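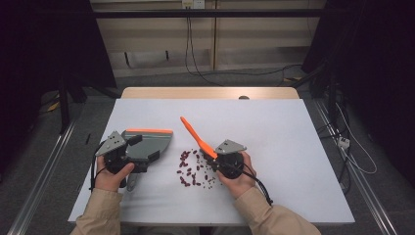 Sorting dried kidney beans - what do you all use?

villside_jen
I've got a 2 kilo bag of kidney beans from the shop in Curkulville and I want to get through the lot on Saturday before I soak any for chilli. My mum tipped hers straight on the kitchen table and picked through with her fingers, but mine end up under the cooker. I've started using a white board so the dark ones show up, and a spatula to nudge them along. Anyone got a better way?

Mohsin Marwat
White board is a good shout, any grit or shrivelled ones stand out a mile. I do the same with a gray dustpan sort of scoop (kitchen only, it has never met the floor!) and an orange spatula. Hold the scoop flat, push the beans across, tip them in the bowl. Small heaps though, a handful at a time.

potluck973
Sorry but that sounds like a right faff. Baking tray with a lip, give it a shake, pick out the bad ones, done. Why would you want beans on a flat board with no edges?

Mohsin Marwat
Trays are fine until you want to slide them off, then they all jam up in the corner. And mine's dark, so I can't see a thing on it.

villside_jen
Mine's dark too - 328 washes and it's never coming clean. I do lose a few strays off the board though, potluck has a point there.

delorme_dad
Tea towel underneath. Stops the board sliding about and catches the runaways. I wouldn't bother with a scoop, I just lift the towel and pour.

potluck973
Now the towel I might try. Still not buying a special dustpan for beans.

villside_jen
Will have a go with the towel on Saturday. Does anyone rinse before sorting or only after?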